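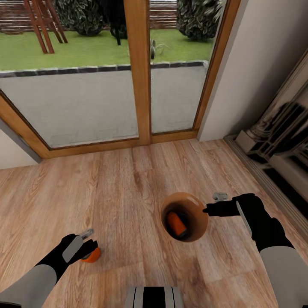
Speaker notes: Lawn Care and Water Use in Residential Districts
Delivered by Vanderleia Lins, Office of Outdoor Water Programs, City of Lyons
27 January 2025

Slide 1. Welcome and purpose
Good evening, and thank you for attending. On behalf of the Office, I would like to welcome the residents of the Palari and Mundach districts. Tonight's session covers the revised outdoor watering schedule, the new rebate, and the steps a household must take to apply. Questions will be taken at the end. [Pause for latecomers to be seated.]

Slide 2. Why the schedule was revised
The previous schedule was written when Palari had far fewer homes than it does today. Summer demand now peaks in the early evening, when most sprinkler timers are set to run and most families are also cooking and bathing. Pressure at the top of the hill drops noticeably during those hours. Residents on the upper streets have reported this to us for several years, and their reports are the main reason for the change.

Slide 3. The new schedule
Each address is assigned 2 watering days per week. Odd-numbered and even-numbered addresses have separate days, printed on the back of the handout. Watering is permitted before nine in the morning only. Hand watering of vegetable beds and young trees is exempt -- please stress this, as it was the most common question at the November session.

Slide 4. Setting the timer
Most timers now in use can hold more than one program. Residents should clear the old program before entering the new one. Where both are left in place, the system will run twice. Staff at the side table can help with specific models after the talk.

Slide 5. Grass height and soil
A lawn cut short dries out quickly. The Office recommends raising the mower to its second-highest setting from late spring onward. Clippings may be left where they fall. On clay soil, which covers nearly all of Mundach, two short watering cycles with an hour between them will soak in better than one long cycle. [Show the soil sample. Pass it to the front row.]

Slide 6. The rebate
Households that replace turf with approved ground cover may receive up to $500. The minimum area is 200 square feet. The approved plant list is available at the desk. Work started before an application is approved does not qualify, and we regret that we cannot make exceptions. Total funding allows for 2,000 square feet per property over the life of the program.

Slide 7. Inspections
Demetrius Begay will lead inspections this season. A first visit is advisory and carries no fine. Please ask residents to keep gates unlocked on the agreed date and dogs indoors.

Slide 8. Questions
Invite questions. If asked about the Prareo reservoir, state that the level report is issued by a separate department and offer the contact sheet. Application forms are at the exit -- one per household, please.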